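The case for a plain bed

My mother-in-law made her bed with four layers and a row of cushions. Every evening the cushions went on a chair and every morning they came back. I did the same for years after I married, and I'd like to argue for stopping.

A bed needs a sheet, a duvet and something to rest your head on. Everything else has to be lifted off before you can use it. Shops sell the extras as comfort, but you don't sleep on a bolster or under a runner. When we stayed at a guest house in Urlow last January the bed had so much on it that we stacked the spare pieces in the bath.

I'm not against colour. Catherine Dunbar wrote in these pages that a pale bedroom feels like a waiting room, and I can see what she means. Cream and grey can be dull. My answer would be one coloured cloth, washed with everything else and put away when you are tired of it. A blue one does the job well against a cream duvet.
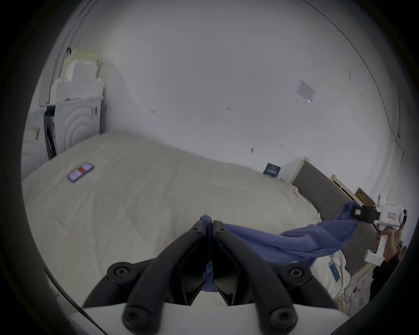

Brellamach Review, Issue 37, page 4

The other complaint I hear is about creases. Iman Samir irons her duvet covers and says an unironed bed looks unfinished. She is a tidy woman and her house is a pleasure to visit, but I gave up ironing bedding when I worked out it was taking me 40 minutes a week. A duvet creases as soon as somebody sits on it. Shake it, pull it up towards the headboard and leave it.

Small things collect on a bed too: a packet, a card, the post. I would sooner see them there than see a bed nobody dares to touch. A bedroom is used in the daytime as well, for folding washing and for sitting down to take your shoes off.

If you like cushions, keep them. But try a month without, and put them in a cupboard where you won't trip over them. I gave mine to Hyun-seo Ham, who wanted them for a bench in the hall, and we have used the chair for sitting on ever since.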